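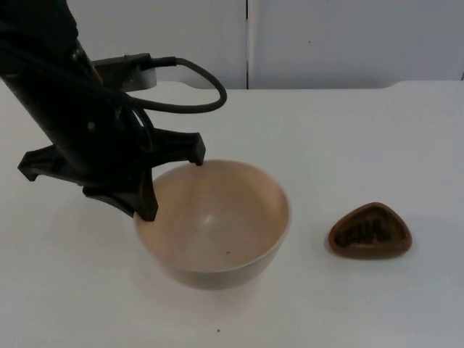
The Hardest Part Is the Crumbs

Pouring is a skill most of us pick up by age 4 and then spend the rest of our lives doing badly over the sink. The team behind Rustow would like a robot to do it badly too, at least to begin with.

The task sounds like a punishment: get a small heap of dark stuff out of a little three-cornered dish and into a bowl. Two arms, one table. Liquids get all the glamour in this field, but dry bits bounce, stick and hide in corners.

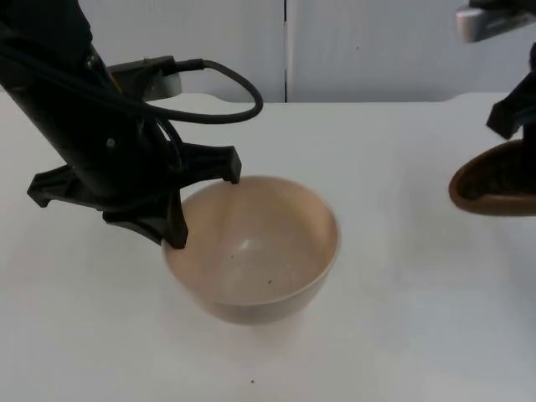 Costel Pop

Rustow learns from people steering the arms by hand. The team at Genesier recorded 731 such runs, then threw out every one in which the person was too good. Smooth runs, they found, teach a robot nothing about trouble. The clumsy ones, with a bad grip and a late save, teach it plenty. I have never felt so employable. 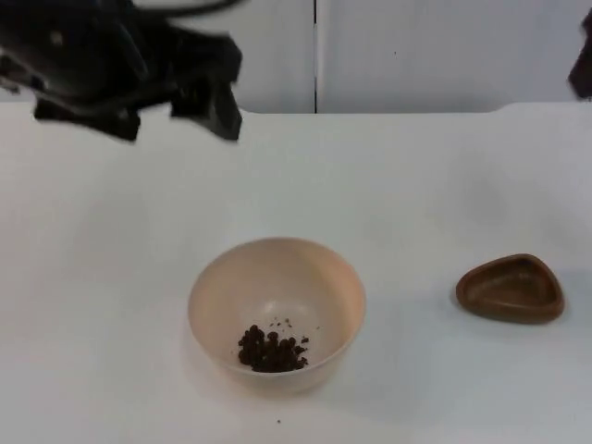 The scoring is strict. A crumb in the bowl counts. A crumb on the table does not, however close it came. An earlier method, Povano, was graded only on whether the dish ended up empty, and it soon learned that flinging was quick.

Trained on the clumsy set, Rustow made a clean transfer in 20 more trials than it did on the tidy one. It also got slower, pausing over the bowl like a man reading a parking sign.

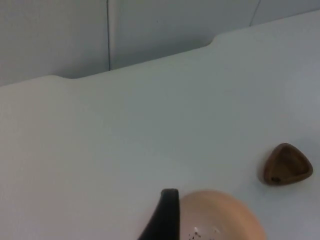
What it can't do yet is notice what it missed. The next version, due in July, is meant to look again before it calls the job done. My kitchen would settle for that.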